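Pre-workout powders and the case for a plain label

The Pomside Leisure Trust sells food and drink at the counters of its gyms, and for several years it has also sold pre-workout powders. The Trust's position has been that an adult member may buy any lawful product and decide how to use it. I have come to believe that this position is no longer good enough, and that no product should be sold on our premises unless its label states the quantity of every active ingredient in a single serving.

My concern is with the so-called proprietary blend. A tub may carry a list of ingredients under one heading, followed by one combined weight. The buyer learns that caffeine is present, along with several amino acids and perhaps a plant extract, but has no means of learning how much of each is in the scoop. A member who has already had two coffees before an evening session cannot make a sensible decision on that basis. Nor can the member of staff who is asked for advice.

Last June our nutrition adviser, Clémence Texier, examined the 27 pre-workout products then on sale across our sites. She found that 10 of them gave no separate figure for caffeine on the outer label. In two cases the figure was available on the maker's website, in small type. I do not think a customer standing at a counter in Farkbridge should be expected to look there. 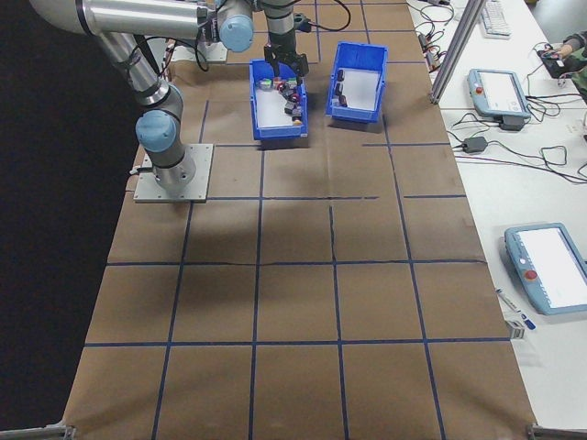 Those who oppose a stricter rule make two points, and both deserve an answer. The first is commercial. Georges Bitar, who manages our retail accounts, has reminded me that supplements brought in £3,484 in the last quarter at Farkbridge alone, and that members who cannot buy their usual brand from us will order it elsewhere. This is true. The Trust does not exist to follow its members to every other shop, however, and the income is a small part of what the site earns from memberships and classes.

The second point concerns fairness. Coffee is sold at the same counter with no figure on the cup, and it would be odd to treat one source of caffeine severely and the other with indulgence. I accept part of this. Yet most people have a fair idea of what a cup of coffee does to them, and they drink it over several minutes. A heaped scoop in a shaker is taken quickly, often on an empty stomach, and the scoop itself is an unreliable measure – powder settles in the tub, and one person's level scoop is another's mound.
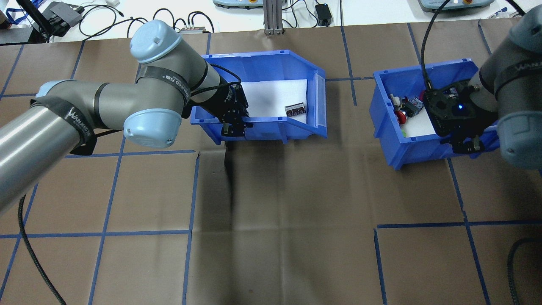

There is also the matter of younger members. Our junior strength sessions admit people from the age of 14, and they pass the same shelves as everyone else. Nesrin Yüksel, who has coached those sessions at Tilar for nine years, has asked repeatedly that stimulant products be kept behind the counter. I support her request and regret that it was not acted upon sooner.

The rule I propose is short. Each product must state the amount of caffeine and of every other active ingredient per serving, on the container, in English. It must give a maximum daily intake. Products that fail on either count should be withdrawn when present stock is exhausted, and suppliers should be told of the change well beforehand. Staff should not recommend any stimulant product, and members with a heart condition or high blood pressure, or who are pregnant, should be directed to a doctor or pharmacist.

None of this would prevent an adult from using a pre-workout powder. Many do so without difficulty, and the evidence that caffeine can help with hard training is reasonable. The Trust would simply decline to sell what it cannot describe. The proposal goes to the board with the retail review, and written comments from members may be left at any reception desk.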